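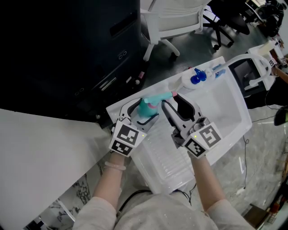

양손에 그리퍼를 쥐고 장난감 분무기 집기 동작을 시연하는 작업자. 분무기 뒤로 장난감 수전이 놓여 있다.

보도자료
배포일: 2018년 3월 3일 토요일
즉시 보도 가능

틸빌(Tillville), 펜디츠 작업장에 '손 시연' 방식 자동화 도입
"로봇 가르치는 일, 현장 직원이 맡는다"… 87명 전환교육 이수

물류·세척 자동화 업체 틸빌이 펜디츠(Fenditz) 작업장의 분류 및 세척 공정에 손 시연 방식의 로봇 학습 체계를 도입한다고 밝혔다. 대상은 1·2라인 전체. 3월 중 시범 운영, 이후 단계 확대.

핵심은 간단하다. 프로그래머가 좌표를 찍어 넣던 일을 라인 직원이 손으로 한다. 양손에 그리퍼를 하나씩 들고 평소 하던 대로 물건을 집고, 돌리고, 내려놓는다. 그리퍼에 붙은 흑백 마커로 손의 위치와 각도가 기록되고 이 기록이 로봇 팔의 학습 자료로 쓰인다. 코딩 없음. 별도 자격증 없음.

연습용 물품은 일부러 가벼운 것으로 골랐다. 장난감 분무기, 장난감 수전 같은 주방놀이 용품이 트레이에 올라간다. 모양이 제각각이라 잡는 법도 다 다르고, 떨어뜨려도 부담이 적다. 실제 세척 용기와 공구는 다음 단계에서 투입 예정.

■ 현장에서 달라지는 것

펜디츠 작업장은 그동안 반복 집기 작업 비중이 높았다. 손목 통증 호소가 많았고 야간조 결원이 잦았다. 틸빌은 야간 반복 공정부터 로봇 팔로 넘기고, 해당 인원은 시연·검수·설비 점검 업무로 옮긴다. 이번 도입에 따른 감원 계획은 없다고 회사 측은 밝혔다. 야간조 수당은 전환 후에도 1년간 그대로 지급.

전환교육은 이미 시작됐다. 지금까지 87명이 이수했고 이들이 남긴 시연 기록은 654건이다. 교육은 이틀 과정. 첫날은 그리퍼 쥐는 법과 안전수칙, 둘째 날은 트레이 실습이다. 교육 시간은 전부 근무시간으로 인정돤다.

에르달 케스킨(Erdal Keskin) 틸빌 현장자동화 총괄은 "엔지니어가 책상에서 짠 동작은 늘 어딘가 어색했다. 라인에서 10년 일한 분들은 병 하나 돌리는 것도 다르게 한다"며 "그 차이를 그대로 옮기고 싶었다"고 말했다.

작업자 의견도 반영됐다. 초기 그리퍼는 손잡이가 두꺼워 손이 작은 직원은 오래 쥐기 어렵다는 지적이 나왔고, 손잡이를 줄인 개선품이 2라인에 먼저 들어갔다. 시연 1회당 시간 제한도 없앴다. 쉬는 시간은 시간당 한 번에서 두 번으로 늘렸다.

펜디츠 작업장 푸란 데흐간(Pouran Dehghan) 조장은 처음엔 반신반의했다고 한다. "내 일을 기계한테 넘겨주는 연습을 하라는 건가 싶었죠. 솔직히 지금도 걱정이 다 없어진 건 아니에요. 그래도 밤에 똑같은 거 수백 번 집던 때보다는 손목이 편합니다. 잘못 잡는 건 제가 보고 다시 하라고 할 수 있고요."

시연 기록의 사용 범위도 노사 합의로 정했다. 기록은 로봇 학습에만 쓰고 개인별 속도 비교나 인사평가에는 쓰지 않는다. 본인이 원하면 자기 기록의 삭제를 요청할수 있다. 합의문 전문은 작업장 게시판과 사내망에 게시.

■ 향후 일정

시범 운영은 3월 말까지. 결과를 보고 쿠르툴루쉬(Kurtuluş) 작업장으로 넓힌다. 쿠르툴루쉬는 세척 공정 비중이 커서 물기 있는 환경용 그리퍼가 따로 필요하다. 방수 시제품은 현재 부품업체 스티스터우드(Stisterwood)가 제작 중이며 납기는 미정이다. 틸빌은 두 작업장을 합쳐 전환교육 이수자를 100명까지 늘린 뒤 정식 가동 여부를 결정한다.

케스킨 총괄은 "일정보다 교육이 먼저"라며 "준비 안 된 라인은 켜지 않겠다"고 했다.

■ 취재 안내

시범 라인 현장 취재는 평일 오전만 가능. 사전 신청 필수. 작업자 인터뷰는 본인 동의가 있는 경우에 한하며 얼굴 촬영은 별도 협의 바람. 라인 안쪽은 안전화 착용자만 출입할 수 있다. 안전화는 정문 안내실에서 대여.

■ 틸빌에 대하여

틸빌은 중소 작업장용 분류·세척 자동화 설비를 설계하고 설치, 유지보수까지 하는 기업이다. 펜디츠와 쿠르툴루쉬에서 작업장을 직접 운영한다.

문의: 틸빌 홍보팀
사진 제공: 틸빌 (보도 목적에 한해 사용 가능, 출처 표기 요망)

끝.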